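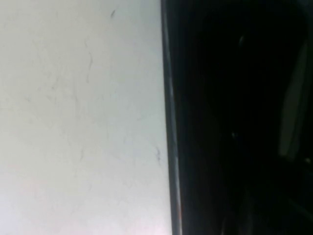

Rédiger un communiqué de nomination sans endormir la presse professionnelle

Mercredi 25 mars 2026
Par la rédaction

Votre entreprise vient de recruter un directeur commercial, une responsable export ou un chef de zone, et quelqu'un a décrété en réunion qu'il fallait « communiquer dessus ». Ce quelqu'un est déjà reparti en rendez-vous. Il vous reste un CV, une photo d'identité floue et l'après-midi.

Le communiqué de nomination est un genre modeste. Il sera lu par les concurrents, par trois chasseurs de têtes et par la famille de l'intéressé. Il mérite quand même d'être fait proprement : c'est souvent le seul texte de l'année que la rubrique « Mouvements » d'un magazine de filière reprendra tel quel, fautes comprises.

1. Obtenir les faits avant les adjectifs

Commencez par un formulaire d'une page envoyé à la personne nommée. Intitulé exact du poste, date de prise de fonction, rattachement hiérarchique, périmètre géographique, poste précédent. Vérifiez l'intitulé auprès des ressources humaines, qui en auront un autre, puis auprès du contrat, qui en aura un troisième. Le contrat gagne.

Demandez aussi si l'ancien employeur est au courant. La question paraît idiote jusqu'au jour où l'on reçoit l'appel.

2. Écrire un titre qui contient l'information

« Manham renforce ses équipes » ne dit rien. Manham pourrait avoir recruté un vigile. « Manham crée une direction commerciale pour l'Europe du Sud » dit tout, et tient sur une ligne. Le nom de la personne peut attendre la première phrase, sauf si elle est célèbre dans le métier. Posez la question à un client et méfiez-vous de la réponse du service marketing.

3. Tenir le premier paragraphe

Qui, quel poste, quelle entreprise, à partir de quand. Visez 49 mots, ce qui est peu, et vous oblige à sacrifier « dans le cadre de sa stratégie ambitieuse de développement ». Personne ne regrettera cette tournure. Si le poste est nouveau, dites-le ici ; s'il remplace quelqu'un, dites-le aussi, sobrement. Le lecteur du secteur sait très bien que la place était occupée en juillet.

4. Résumer le parcours

Deux postes antérieurs suffisent, trois si le troisième explique quelque chose. Le stage de fin d'études n'explique rien. Préférez une réalisation à une ancienneté : « a ouvert le réseau de distributeurs de Gikell en Belgique » vaut mieux que « professionnel chevronné fort de 20 ans d'expérience ». Le mot « chevronné » ne survit d'ailleurs plus que dans les communiqués, où il est manifestement protégé.

5. Négocier la citation

C'est l'étape pénible. Le dirigeant est toujours « ravi », le nouveau venu toujours « honoré ». Appelez les deux, posez une vraie question (que va-t-il changer dans les six premiers mois ?), notez la réponse et faites-la valider. Une seule citation, deux phrases au plus. Si la direction générale en exige une deuxième, placez-la en fin de texte, là où les secrétaires de rédaction coupent.

6. Finir par le paragraphe de présentation

Activité, siège, marchés, contact presse. Relisez l'ancienne version avant de la coller. Celle de Ponce a mentionné pendant des années une filiale, Zombridge, qui avait été vendue entre-temps. L'acheteur appréciait la publicité.

7. Contrôler la longueur et envoyer

Le tout doit tenir en environ 300 mots, hors présentation. Collez le texte dans le corps du message et joignez la photo à part, en bonne définition, avec une légende qui donne le prénom, le nom et la fonction. Évitez le PDF verrouillé : le journaliste ne le recopiera pas à la main pour vous être agréable.

Envoyez plutôt le matin, en milieu de semaine. Une seule relance, par courriel, quelques jours après. Au téléphone, la question « avez-vous bien reçu notre communiqué ? » a une réponse connue, et le ton l'est aussi.

Pensez enfin à prévenir les équipes commerciales avant la diffusion. Elles apprécient modérément de découvrir leur nouveau patron sur LinkedIn.

À lire aussi
Annoncer un départ sans écrire « nouveaux défis »
Tenir à jour un fichier presse professionnelle
Poste créé ou poste renommé : quels mots choisir
Dossier de presse pour un salon : la liste de contrôle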